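When the robot came to work at Codmont

Some people go to work and find a new helper there. It does not drink coffee and it does not say good morning. It is a robot.

Codmont is a company that brings lost things back to their owners. People forget many things in hotels and trains, and all of them must be sorted. Before a robot may try a new job there, it practices inside a computer.

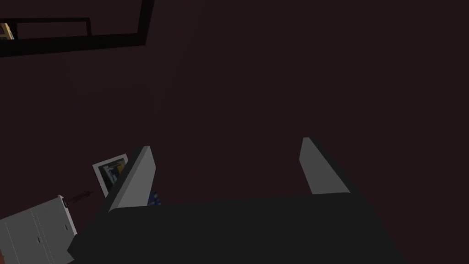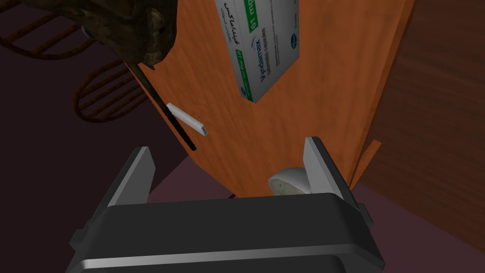 The part that takes hold of things is called a gripper. It has 2 fingers. You have five on each hand, so you are already richer than the robot!

Thilini Gunawardena has worked in the sorting room at Codmont for many years. In March, the company got its first robot, and the workers gave it the name Plisa. On a busy day, 828 lost things arrive. Before, Thilini had to lift every one of them, and in the evening her back was hurting.

Now Plisa moves the simple things from the table to the boxes. Thilini looks at the difficult ones. Who has lost this key? Is this old toy important for somebody? For such questions you need a person who can think and also make a phone call.

Was everybody happy? No. Some workers were afraid that they would lose their jobs. The company promised that all 62 workers could stay, but several of them had to learn new work. One man, Marikar, now teaches the robot. He says that learning was hard for him in the first weeks, and that he still misses his old table by the window.

Do you know a person who works together with a machine? Ask them what they did before it came, and what they do now.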